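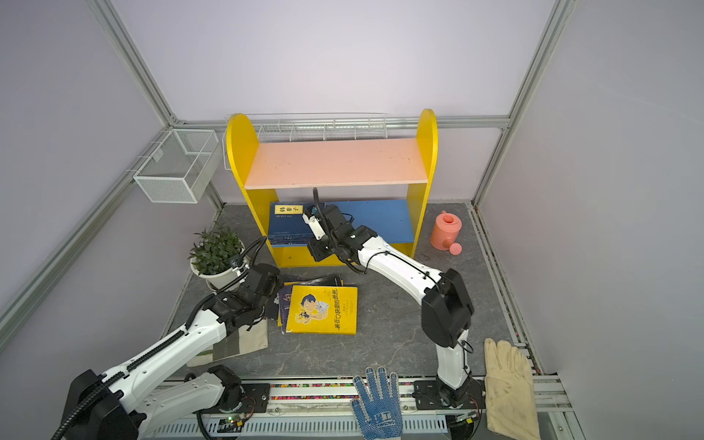

Clotden 852 Tube Guitar Head

14 watts, single channel, fixed bias, spring reverb, buffered effects loop

Stock code: CL-852-H
Availability: built to order
Page revised May 11, 2025

Overview

The Clotden 852 is a single-channel, all-tube guitar head for small rooms, rehearsal spaces and recording. It delivers 14 watts into 4, 8 or 16 ohms from a pair of 6V6 output tubes in fixed bias. The preamp uses three 12AX7 tubes, with a fourth tube, a 12AT7, driving the reverb tank. The phase inverter is a conventional long-tailed pair.

Rectification is solid state. Earlier heads in the Clotden line used a 5Y3 rectifier tube, and players who liked the softer attack of those amplifiers should try the 852 before ordering. The supply is stiffer, the low end is tighter, and the amplifier compresses later as the volume control is raised. A sag switch on the rear panel adds series resistance to the high-voltage supply and recovers part of the older response.

The head is intended for use with a separate speaker cabinet. It has no internal load, no speaker simulation and no headphone output.

Preamp and tone controls

Input impedance is 1 megohm on the High jack. The Low jack attenuates the signal by 6 dB and suits active pickups or a pedalboard with a hot output. Plugging into both jacks at once connects two instruments in parallel, which lowers the gain available to each.

Volume controls the level after the first gain stage. Treble, Middle and Bass form a passive network placed after the second stage. As in most passive networks the controls interact: turning Treble fully up reduces the effect of Middle. With all three at zero the amplifier is almost silent, and this is normal.

Bright is a three-position toggle. The center position is off. The up position places a small capacitor across the volume control and is most audible at low settings. The down position uses a larger value that reaches into the upper midrange. Either one has little effect with Volume past two thirds of its travel.

Master sits after the effects loop return and ahead of the phase inverter. At full rotation it is out of circuit for practical purposes.

Presence operates in the negative feedback loop. It has more effect at moderate power levels than at full output, where the feedback loop has no headroom left to correct anything.

Reverb

The reverb circuit drives a long three-spring tank mounted on rubber grommets in the floor of the head shell. There are two controls, Dwell and Mix. Dwell sets the level sent to the tank. Mix sets the level returned. For a surf-type sound, raise Dwell past noon and keep Mix moderate. For general use, leave Dwell low and adjust Mix by ear.

Keep the head at least one foot from the power transformer of any other amplifier. The tank's output coil will pick up hum from a strong magnetic field, and no adjustment inside the 852 will remove it. When the head is stacked on a cabinet at high volume, Dwell settings near maximum may cause the springs to feed back acoustically. Setting the head beside the cabinet cures this.

Effects loop

The loop is in series and tube-buffered on send and return. A rear-panel switch selects instrument level or line level. Use the instrument setting for pedals. Most rack units will accept either, though noise is lower at line level. With nothing connected, the loop passes signal through switching contacts on the return jack. If the amplifier cuts out intermittently after long storage, insert and remove a plug in the return jack several times to clean the contacts.

Reverb is added ahead of the loop. A delay placed in the loop will therefore repeat the reverberated signal. Players who need the opposite order should use an external reverb and turn Mix to zero.
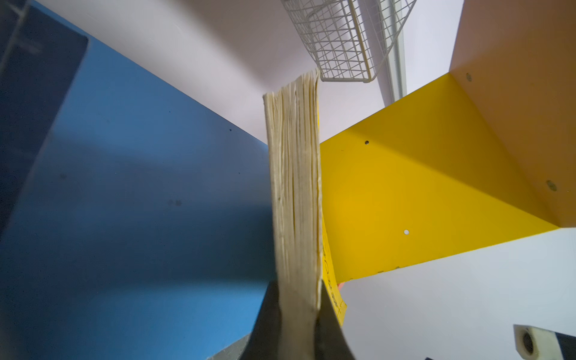

Can the 852 be run without a speaker cabinet for silent recording?

It must have a load connected whenever it is switched on. A reactive load box rated for at least 30 watts, set to match the impedance selector, is suitable. Operating the head with nothing on the speaker jacks can destroy the output transformer and is not covered by the warranty.

Power section

The output transformer is made for Clotden by Saengthong on an interleaved winding pattern, with taps for three load impedances. The power transformer is also from Saengthong and is potted to reduce mechanical noise. Both are bolted to a folded steel chassis with welded corners.

Bias is adjustable from the rear panel through a recessed trimmer, with a pair of test points next to it. Each test point reads 1 millivolt per milliamp of cathode current. The factory setting is 17 mV per tube at idle with the sag switch off. Allow the amplifier to warm up before measuring. The two readings should agree to within 3 mV. A larger difference calls for a better matched pair.

The standby switch is retained for muting between sets. It is not needed for the health of the tubes at these voltages, and the amplifier should not be left in standby for hours at a time.

A half-power switch changes the output stage from pentode to triode operation. The change in loudness is modest. The change in the top end is easier to hear: triode operation is darker and breaks up earlier, and the bass loosens slightly. Switch to standby before changing modes.

Construction

Signal components are mounted on turret board, 3 mm thick. Tube sockets are ceramic and fixed to the chassis. Controls are wired by hand and secured with lock washers behind the panel. The board can be lifted after removing four screws, and all resistors and capacitors can be replaced without taking it out.

The head shell is finger-jointed pine with a birch plywood baffle. Standard covering is black textured vinyl with a silver woven front. An oxblood covering is available at extra cost and adds to the build time. Ventilation is through a perforated steel panel at the rear and a slot in the top. Do not cover either.

Specifications

Output power, pentode: 14 W RMS
Output power, triode: 7 W RMS
Output tubes: 2 x 6V6GT, matched
Preamp and inverter tubes: 3 x 12AX7
Reverb driver: 1 x 12AT7
Inputs: High, Low
Front panel: Volume, Bright, Treble, Middle, Bass, Dwell, Mix, Master, Presence, Standby, Power
Rear panel: half-power, sag, loop level, impedance selector, bias trimmer and test points, footswitch jack
Speaker outputs: 2, parallel
Load impedance: 4, 8 or 16 ohms
Effects loop: series, buffered, switchable level
Line voltage: 120 V, 60 Hz (other voltages by request at time of order)
Line fuse: slow-blow, value printed on rear panel
Width: 581 mm
Weight: 17 kg

Supplied with the head: detachable line cord, single-button reverb footswitch, spare line fuse, spare high-voltage fuse, printed manual with schematic.

Matching cabinets

The 852 was voiced with the Drendthorpe 112 open-back cabinet, fitted with one 12-inch ceramic speaker at 8 ohms. The closed-back Drendthorpe 212 has more low end and projects further, and with it the Bass control will usually need to come down. Cabinets from other makers may be used if the power rating is 25 watts or higher.

When two cabinets are used, both should have the same impedance. Set the selector to half of that value. Two 8-ohm cabinets are run at the 4-ohm setting. Two 4-ohm cabinets should not be used.

Use speaker cable between the head and the cabinet. Shielded instrument cable is not a substitute, even over short distances.

Maintenance

Output tubes last one to three years under regular use. Replace them as a pair and reset the bias. Preamp tubes may be left alone until one becomes noisy or microphonic. To find a microphonic tube, raise Volume to a playing level with no instrument connected and tap each one lightly with the eraser end of a pencil.

Dangerous voltages remain in the filter capacitors after the line cord is removed. The chassis should be opened only by a qualified technician. Bleeder resistors are fitted, but the supply must be measured before any work starts.

Known change: heads shipped before September used a linear-taper Mix control, which brought the reverb in abruptly near the bottom of its range. Current production uses an audio taper. The older part can be exchanged by any technician, and Erovside stocks the replacement.

Warranty and service

Chassis and transformers are covered for five years from purchase, tubes for 90 days. Coverage passes to a second owner with the original receipt. Modifications to the high-voltage supply or the output stage end the coverage. Changing tubes to equivalent types does not.

Service and spare parts are handled by Erovside. State the serial number, printed inside the rear panel, with all parts requests. Ship the head with the output tubes removed and wrapped separately, and mark each tube with its socket position.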